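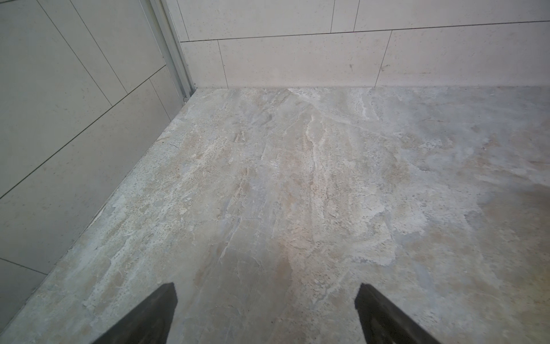 The stone-look floor and cream wall tile in one of the refitted washrooms at the Tavberg hall.

Washrooms reopen at Tavberg hall, and people have views on the floor

BETMONT - The washrooms at the Tavberg hall are open again after a refit that was scheduled for 7 weeks and took most of the summer and a piece of the fall. Regulars who spent those months walking across the parking lot to the library can now stop doing so, though a few say they had come to enjoy the exercise.

The biggest change is on the ground. The old brown linoleum, laid when the hall was built and patched with whatever was in the supply closet, is gone. In its place is a stone-look tile in grays, creams and sandy tans, with veins running through it and one bright white streak that wanders out from near the back wall like spilled milk. The walls are done in large pale tiles with fine dark speckles.

Opinion on the floor divided early. At the October residents' meeting, the item was listed for five minutes and ran for 40.

"It looks like a bank," said Elsie Tunstall, who has played cards at the hall for longer than she would let this newspaper print. Asked whether that was a complaint, she said she hadn't decided.

Jana Kettler, who teaches the morning stretch class, likes it very much and said so twice. Her one concern is practical. With that much pattern going on, she said, a dropped earring is gone for good. She has lost one already and is asking anybody who finds a small silver hoop to leave it at the front desk.

The tile, from a line called Erutia, was supplied by Pillai, the flooring store on the Betmont road. Marlina Subramaniam, who manages the store, said the pattern was picked from a table of samples that included a plain white, a plain gray and something in green that got no votes at all. A busy floor hides a lot between moppings, she said, and a plain white one keeps a record of every boot that has ever crossed it.

That argument carried the day with the people who do the mopping. It carried less well with Sabine Ruppert, who told the meeting that she would prefer to know where the dirt is.

The order came to 337 tiles across the 2 washrooms, spares included. The spares are stacked in the boiler room with a note taped to them asking that they not be used to prop open the boiler room door. When this reporter visited, the door was being propped open with a chair.

Much of the delay had to do with what was found under the linoleum, namely more linoleum. Below that was a layer of newspaper, none of it legible except for part of an ad for ladies' hats. The hats have been saved and may be framed, if someone can agree on where.

The floor fund also finished ahead, by nearly $2000, after a bake sale that went better than anyone had planned for. Suggestions for the money are being taken on a sheet by the coat rack. So far they include new hand dryers, no hand dryers, a bench for the hallway, and, in pencil, "carpet."

Jarmila Ďurica, who runs the hall's front desk, has asked that visitors stick to plain water or the mild cleaner under the sink if they wipe up a spill, and leave the vinegar at home. She has also asked people to stop bending down to scrub at the rust-colored blotches. They are part of the tile.

The washrooms are open whenever the hall is, from 8 a.m. until the last card game lets out. Keys for after-hours groups can be picked up at the desk, and the old keys no longer fit anything.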